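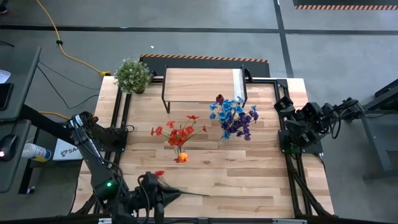
Milloleo Workshop, equipment planning meeting
Minutes, November
Present: Piret Koppel (chair), Peninah Mollel (minutes), two members of the table team, one person from purchasing
Start: 14.00

1. Minutes of the previous meeting
The minutes were accepted with one correction. In point 4 the word "leased" must be "bought".

2. State of the flower table
Piret reported on the flower arranging work. The table with the two arms is in daily use, and the tasks with single stems, the vases and the small shelf are going on according to the plan. The artificial flowers are kept for the whole of this period. Fresh flowers were discussed again and it was decided to wait, as the price per week is too high and the stems are not equal from one delivery to the next.

The table team asked for more kinds of flower. At present we have red ones and the blue and purple bouquet. The team would like something with a thick stem, for example a sunflower, and something with a very thin one. Purchasing can buy these from the normal small items money, up to 200 euros. Agreed.

3. Gripper fingers
The pointed fingers are good for thin stems. For the rim of a vase the team is less satisfied, and they would like to try a wider finger with a soft surface. Peninah had received an offer from Okness for 2 sets, delivery included. The offer doesn't say if the screws are included. Peninah will ask.

Piret wished that the old fingers are not thrown away when the new ones come, as happened in spring with the camera brackets. They shall be put in a marked bag in the grey cabinet.

4. Second table
This was the longest point. The budget for next year has 3,000 euros for a second table. The sum covers the frame, the table top, the base plates and the rails. It does not cover arms. There was a misunderstanding about this in the budget letter, and purchasing will send a corrected version to all.

Two offers were compared. Mofokeng delivers the frame already cut and with all holes made, but the delivery time is 6 weeks. Birnosier is cheaper and delivers sooner, but we must cut the profiles ourselves and our saw is not accurate enough for the long rails. One member of the table team thought that this could be done at the school next door. Piret did not want to depend on it.

It was also asked whether the second table must be the same size as the first one. The table team answered yes, otherwise the positions of the arms must be measured again and programs cannot be moved from one table to the other without extra work.

Decision: we ask Mofokeng for a renewed offer with the same measures as the existing table. If the price stays inside the budget, Piret may sign without a new meeting.

5. Arms for the second table
No decision. The money can come only from the spring application. Peninah will write the first draft of the technical part and Piret the part on costs. The team reminded that a spare motor should be included in the application, also spare cables, which were forgotten the last time.

6. Floor and electricity
A second table needs its own supply. The team does not want to feed it with an extension cable for a long time, and the same applies to the first table. Purchasing will ask the house electrician for a price for floor sockets. The tape lines on the floor will be made new when the place of the second table is known. It was suggested to put one more mat with a striped edge, same type as before. Agreed, if there is money left from point 2.

7. Other matters
The vases. One member asked for heavier ones, as the light ones move when a stem is pushed in. Sand in the bottom will be tried first.
The booking list for the table is now in the shared calendar. The paper list on the door is no longer valid.

8. Next meeting
When the renewed offer has come. Peninah will send the invitation.

The meeting ended at 15.20.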